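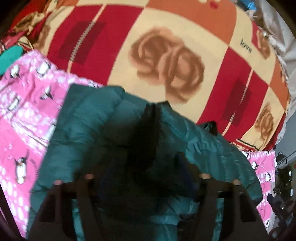
The teal jacket between the fingers of the Hemedell, on my bed.

2018-07-03

Second day with the Hemedell hand gripper. I want to write down my impressions before I forget them, as the trial from Otdale is short and I must answer them if I keep the kit or send it back. The price is 700 for the complete set, with the camera, the handle, one pair of fingers and the small box which stores the recordings. For me this is a lot of money.

In the morning I read the manual again, the part about the fingers. The translation is not better than my own English, but the drawings are clear. I had understood yesterday that the screws on top of the fingers are for adjusting the force. They are not. They only hold the tips, and there are 4 of them, copper-colored, two on each finger. I had turned one of them a little, so I tightened it again with the key from the box. I hope I did no harm.

Then I worked with clothes for the whole morning. Otdale says in its offer that the kit is "ready for soft household items", and I wanted to test exactly this sentence. Hard things I tried yesterday in the kitchen and I have no complaint. A cup is easy, a spoon is possible when you come from the side.

The quilted jacket is the most interesting object I have tried until now. Its cloth is a little shiny and the fingers are flat, so I expected that it would slide out. When I take it by the outer shell only, it does slide, slowly, and I feel nothing in the handle. I only notice it with my eyes. But when I take it near the collar, where the cloth makes a thick bunch, it holds well. I lifted it, turned my wrist, put it down and lifted it again, and the grip was good each time except when I hurried. I must learn to close the fingers before I start to raise the arm. My hand wants to do both together, as hands do.

I did the same on the bed with the rose blanket under it. I did not like to see the fingers near the blanket, because they could catch a thread, but I looked after it carefully and found no damage. The word "love" is still there, and all the roses.

Folding is another matter. The manual speaks about folding with one gripper, and I tried it until my wrist was tired. I can bring one sleeve to the middle. After this the jacket fills itself with air and opens again. I think for folding a person needs two grippers, and Otdale sells the second one separately. They write this on the last page and in small letters. I will mention it in my answer to them, politely.

The recordings. Each one can be 60 seconds long, then it stops by itself with a short sound. In the beginning this made me angry. After lunch I found that it is a setting, and it can be changed, but only with the cable and the computer – you cannot do it from the handle. I left it as it is. One minute is enough for picking up a jacket, and short recordings are easier to throw away when they are bad. For the trial they ask for 100 recordings from each person. I am not near this yet.

Liya Wubshet telephoned in the afternoon. She had the older model when she worked in Brarkulton, and she says the handle was heavier then and became warm. Mine did not become warm, or I did not notice. She asked me what I want to do with it afterward, and I could not explain it very well. I said that I would like to be paid for such recordings, at home, in the hours when I have no translations. She said I should first ask Alemayehu, who did it for one winter and was paid late. I have written his number on the manual so that I do not lose it.

What I like so far: the fingers are dark and I always see them well against colored cloth. The trigger is soft. The handle fits my hand, which is small. The charging is quick enough to drink one tea.

What I do not like: the camera looks very wide, so everything at the sides is bent, and more of my room comes into the recording than I would choose. I did not think of this before I bought – I mean, before I ordered the trial. Yesterday I recorded almost an hour with the wardrobe open. I must ask Otdale who looks at the recordings and how long they are kept. On their page I found only one sentence about it, and I read it three times and I still do not know what it promises.

Also the rubber cap for the cable is too tight, and I broke a nail on it.

Tomorrow I will try towels and maybe socks. Socks I expect to be difficult in pairs. If they go well I am inclined to keep the kit, but not with the second gripper, not in July, when I must also pay the insurance. Write to Otdale about the recordings. Call Alemayehu. Hang the jacket back, it is still on the bed.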